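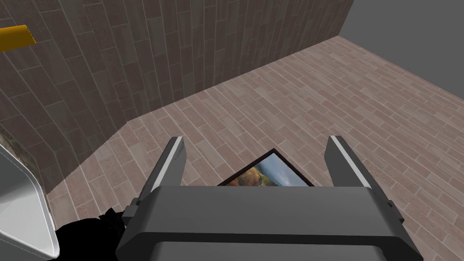

Wrist view in simulation, gripper over the framed picture on the floor.

Progress report to Paltenar, work package on safe grasping, April
Prepared by Negin Mazandarani

In this period we planned to finish the household tests in the Zistell simulator. We finished 183 of the 200 planned runs. The remaining 17 are on hold because of a fault in the gripper control, which I describe below.

The fault is a missing force limit. When the controller switches from the approach phase to the closing phase, the limit is sometimes reset to zero, and the software reads zero as "no limit". The fingers then close with the full force of the motor. We found 78 such cases in the logs. In simulation there is no damage, but on the real arm this would be a safety matter, so I stopped the transfer to hardware the same afternoon.

The kitchen counter tests are more affected than the floor tests. With two arms the switch happens more often, and one arm can receive the reset meant for the other.

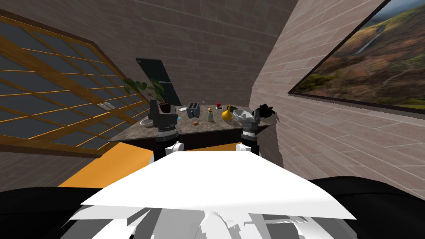

Chalerm Thongsuk asked that the two arms should not share one reset message at all, even after the correction, and he would prefer a separate stop for each side. I agree with him. The change needs two more weeks of work, and it does not increase the budget.

Next steps:
Correct the reading of the zero value (Olga Tapia).
Separate the reset messages of left and right arm.
Repeat all 78 cases, then do the 17 open runs.

The hardware tests stay closed until Paltenar has received the results of the repeated cases.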